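Pidik Publishes Its Full Setup and Care Routine for the Wardrobe Robot at Trerkirport

TRERKIRPORT, May. Pidik has released the complete working notes for the robot it runs in guest rooms at Trerkirport, and we're delighted to share them with anyone who looks after a machine like it. The notes cover how the robot is set up in front of a wardrobe, how its gripper is checked between shifts, and what our technicians do when a part needs to come off.

The robot, named Virkdale, has one main job: moving clothes on hangers from one hook to another and back again. It's a small task with a lot going on inside it. Cloth swings, hangers twist, and a wardrobe door that was wide open in one room may stop a little short in the next. Over 168 hours of running, Virkdale has made 2286 hanger moves, and every one of them taught us something about keeping the gripper in shape (the early ones especially!).

Setting up in a room

Setup begins with the wardrobe door. It's opened as far as it will go, and the base is parked so the arm can reach both hooks without brushing the door on the way in. The head camera is then aimed into the wardrobe, and the operator checks that both hooks and the garments hanging from them are in view. Dark hooks against a pale back wall are easy for the camera to pick out. Dark clothing takes more care, and our crew likes to have a light garment and a dark one in the same wardrobe so the exposure can be set for both.

Looking after the gripper

The wrist camera gets its own check. From there a technician can look over the housing, the screw heads and the cable without moving the arm at all. The notes list 11 points to go through, and with practice the whole round takes 7 minutes.

Wrist camera view of the gripper housing and cable, and head camera view of the wardrobe:
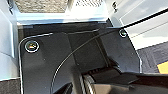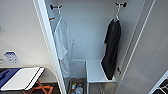
Repairs and spare parts

When something does need to come apart, the arm is parked, power is switched off at the base, and the housing screws go into a lidded tray. The cable is the part we watch most closely. It needs enough slack for the wrist to turn fully both ways, but a loop that's too generous can catch on a hanger. After any cable work, the technician turns the wrist by hand through its whole travel before power goes back on.

Finger pads are swapped as a pair. Replacement pads and cables come from Zervas, our parts partner, which also reviewed the repair section and suggested a much clearer order for the steps. We took every suggestion.

After a repair, Virkdale does a short run with an empty hanger, then one with a light shirt, then one with a heavy robe. Only then does it go back on the room list.

Getting the notes

The setup and care notes are free to read and print. Requests for copies can be sent to the Pidik service desk in Trerkirport, and corrections from other crews are very welcome. A second set, covering the mobile base and its batteries, is being written now.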